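175 shares | 4 comments

Draining dishes in a double sink

If your sink has one big bowl and one small one, keep the small one for draining. A roll-up rack of metal rods sits over it and the drips go straight down, so there's no tray on the bench to scrub. 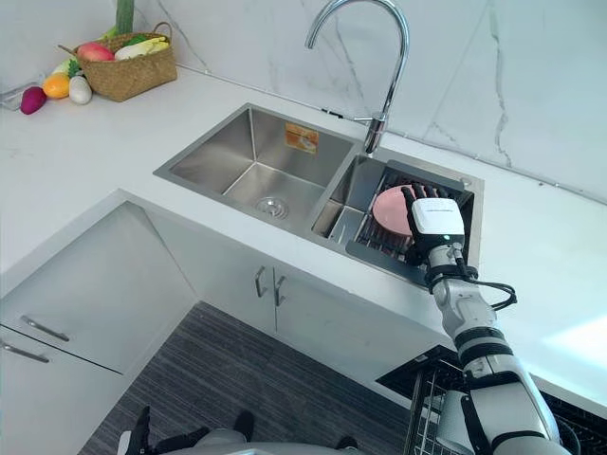 By the Lullen home desk
Kitchen and laundry writer

Stand plates on edge. A plate laid flat holds a puddle in the middle and you'll be reaching for the tea towel anyway. Lean each one a little and leave a gap before the next.

Wash in the large bowl and swing the tap across to the small one to rinse. Once a week, lift out the strainer and clean under it with an old toothbrush and bicarb.

Keep fruit and veg back from the splash. A basket with a handle is handy in the corner, as you can move the lot when you wipe down.

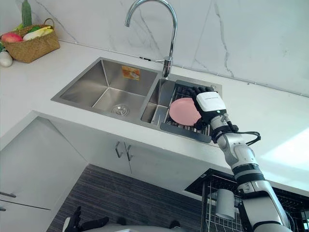 Dunwood Household Tips Team

Wipe steel along the grain with a soft cloth. If a maker's sticker is still on the bowl wall, warm water and a dab of cooking oil will loosen the glue. Leave it for 40 minutes, then peel slowly from one corner.

Roll the rack up on Saturday and wash both sides of the rods.

201 likes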